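Temmont publishes open practice guide for two-arm sorting cells, and invites comment until the end of March

Temmont is very pleased to announce the release of the Drarix Practice Guide, a plain-language set of working rules for small robot cells in which two arms share one table and sort mixed electronic parts into bins. The guide is free to read, free to copy and free to adapt, and we hope that a good many workshops, colleges and repair centres across the country will do all three.

It has been a long road to get here, and we would like to say so before anything else. The first draft was written over a winter by people who already had full-time work to do, and it was rewritten more times than we care to remember. Along the way, 474 comments came in from readers who were kind enough to look over the early versions, and 398 of them led to a change in the text, whether that was a whole new clause or a misplaced comma. To everyone who sent one in: thank you! You will find your fingerprints all over the finished document.

Why a practice guide, when there are already formal safety standards for industrial robots? The formal standards remain the place to start, and the guide says so on its opening page. What they don't do is tell a newcomer how to lay out a metre or two of benchtop on an ordinary morning. Where should the bins go so that both arms can reach what they need? How should a bin be labelled when it may be read from either side? What should be done with a harness that has sprung open and is lying across half the floor of its tray? Those are small matters taken one at a time, but they are the ones people kept phoning us about, and we thought it was high time that somebody wrote the answers down in one place.

The guide is organised into nine chapters. The early ones deal with the table itself: keeping the surface pale and uncluttered, keeping bins to the outer sides with a shared tray in the middle, and deciding which arm has right of way over that shared tray at any moment. The middle chapters move on to handling, with separate advice for bare circuit boards, loose leads, bundled harnesses and braided cords, all of which behave quite differently once a gripper has hold of them. There is a generous section on reflections from polished metal trays, which can trouble a vision system far more than most people expect, along with suggestions on lighting and on the choice of tray finish.

The later chapters cover people. They set out who may enter the cell and when, how an arm is to be stopped and by whom, how a restart is authorised, and what has to be written in the log afterwards. We have tried to keep the language friendly throughout, and the working group at Lebrun deserves particular credit for going through every page with a pencil and crossing out any word they would not use at their own bench.

Three requirements are marked as mandatory for any workshop wishing to say that it follows the guide. The shared tray must be confirmed clear before a new sort begins. Each bin must carry a label on its rim or wall that can be read without moving the bin. Cables running along an arm must be checked for slack at the start of every shift, with the arm at full reach and again with the arm folded back. Everything else is a recommendation, and workshops are welcome to depart from it so long as they note down what they have done instead.

A companion checklist has been prepared by Skudix, whose technicians tried the draft rules at their own bench and sent back page after page of cheerful and very practical remarks. The checklist fits on both sides of a single sheet and is meant to be printed, laminated and hung at the cell. Colour versions are available, though it has been designed to be perfectly legible in black and white as well.

Comments on this first edition are open now and will stay open until the end of March. A revised edition will follow in spring, and after that we plan to look at the text again once a year. Please don't feel that your comment has to be a clever one. Some of the most useful remarks we received were from people who had simply read a sentence twice and still weren't sure what it was asking of them.

Copies may be requested from the Temmont front office between 9 a.m. and 3 p.m., or downloaded from the Drarix project page. Printed copies are supplied at no charge to public colleges and community workshops while the first printing lasts.
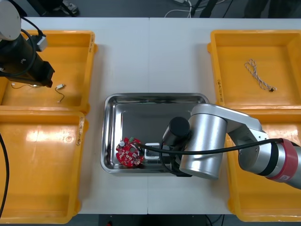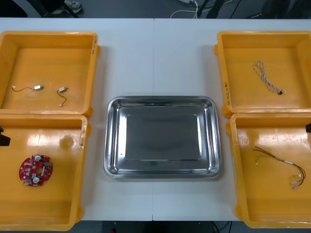
Bench layout with yellow bins at either side and a steel tray at the centre.

Vy Lương has written to say that the rule on labels is the one she would have fought hardest to keep, and that she would like the next edition to go further and settle on one wording for each type of part, so that a bin marked up in one workshop makes sense to a person trained in another. She adds that the cable check is sound but ought to be repeated after any change of gripper, as well as at the start of the shift, and that she will be sending in a proposed clause to that effect before comments close.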